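Renting a pair of hands by the month

Takstead has been hiring out bench robots since July, and the pitch is simple enough to fit on a postcard. You pay a monthly fee, a pair of fitters brings the machine to your premises, and by the end of the second day it should be moving your parts from one place to another. If it isn't, you send it back and pay for the van.

The package is called Clesar. It consists of an arm, a hand with jointed fingers, the control software and a set number of teaching hours. You supply the table, the power and the parts. Takstead asks customers to send a box of their own stock ahead of the visit, mixed as it would be on a normal day, and not just the clean pieces.

I spent two days with the firm in November 2022 while it set up a trial for Mutiso, a company that rebuilds small gearboxes and the control gear that goes with them. Mutiso's trouble is sorting. Gears come off the strip-down bench in no order and somebody has to put them into bins. Gemma Sorrentino, who runs the workshop, told me the job takes up most of a morning and that people will swap shifts to get out of it.

Clesar is taught by being shown. A fitter guides it through a pick, saves it, then guides it through another from a slightly different spot. For the Mutiso gears, Idrisa Bakilana recorded 82 picks before he let the arm try by itself. He used a padded mat under the work, and recommends one to all customers. Small metal parts slide on a bare tabletop, and a finger pressed on to a hard surface wears faster than one pressed on to something soft.

The hand is the reason to consider Clesar over a cheaper arm with a plain two-jaw grip. It can close on an odd shape without a change of tooling, and Sorrentino has plenty of odd shapes. The price for that is speed. Takstead's own sheet gives 7 seconds for a pick and place, and a practised person is well ahead of it.

Setting up also takes more room than the brochure suggests. Allow for a full-sized table and somewhere to put everything that was on it before. Cables need thought too, particularly where they run along the arm.

Gears and the blue bin, during the Mutiso trial.
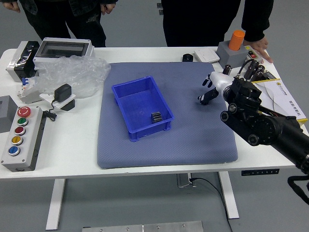
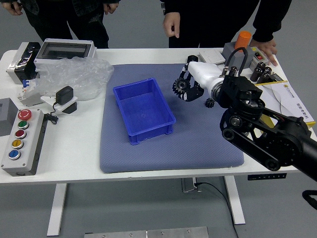
Support is by telephone on weekdays, with a visit included every quarter. Konrad Ammann, whose firm Hurnau has hired a Clesar since the summer, rates the phone line highly and the written manual much less so. He would like a proper chapter on changing the fingers, which at present gets half a page.

The fee is 143 pounds a day on the shortest contract and drops after three months. Extra teaching is charged at 50 pounds an hour. A small shop with one dull, steady job could make those sums work. A shop whose parts change every week would spend a lot on teaching, and should ask for a longer trial before signing. Sorrentino has asked for one herself, and will decide when it ends.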